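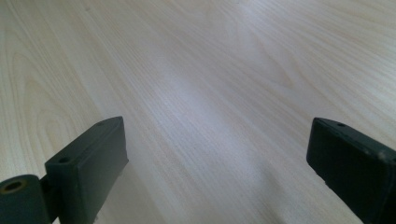

Workshop tips: surfaces and light for hand-held gripper recording

These notes come out of the wiping and pick-up trials at the Hosgate bench. They are for anyone recording demonstrations with the hand-held gripper at home or in a shared workshop. The method is the one Saulius Mägi wrote up in March: a person does the task with the gripper in hand, the wrist camera records it, and a policy is trained on the recordings.

1. Check the table for glare before the first take

Pale wood with any sheen throws back a soft, bluish-white band when the camera looks across it at a low angle. Inside the band the grain fades. The tracking software works out where the gripper is by following small details from one moment to the next, and a washed-out strip gives it little to follow. Move the lamp or close the blind until the grain can be read across the working area. Turning the table a quarter turn is often quicker than moving the light.

2. Do not rely on grain alone

Long, straight, closely spaced lines look much the same wherever you are along them. Arched figure is better for tracking, but you cannot choose where it falls on the board. We put a few flat objects at the far side of the table, out of reach of the task: a folded tea towel, a cork mat, a seed packet. With bare wood we lost tracking in 5 of 43 takes. With the objects in place we lost it in 2 of 43. The task, the operator and the lamp were the same for both sets. It is a small test and should be read as one.

3. Start with the fingers open

Hold the gripper wide open just above the surface and keep still for a slow breath before moving. Both fingers should be in view. The opening width is read from the finger positions, so a take that starts half closed has to be trimmed by hand.

4. Dark fingers on a light table

Dark fingers separate well from pale wood. On the slate worktop at Sulleck they did not, and Povilas Dambrauskienė had to lay lining paper under the whole task. Use matt paper. The glossy kind brings back the problem in tip 1.

5. Wipe, then wait

Crumbs and water marks count as texture too, but they move or dry out during a session. Wipe with a barely damp cloth, dry with a second cloth and leave the surface for 30 minutes. Do not use spray polish. It adds shine, and it leaves the finger pads slippery.

6. Look over the gripper

Check the screws in the fingers and the play at the joint. Scuffs on the plastic do no harm. A pad that has shifted does, as the width reading will be out for every take that follows. Write down any adjustment in the session log with the take number.

7. Keep the failed takes

Lost-tracking takes go in a separate folder, labelled with the surface and the position of the lamp. The comparison in tip 2 could not have been made without them.

Still to be tested: oiled boards, the Liepiņa chopping block, and daylight after four in the afternoon. The Istau bench is booked for the oiled boards on Friday.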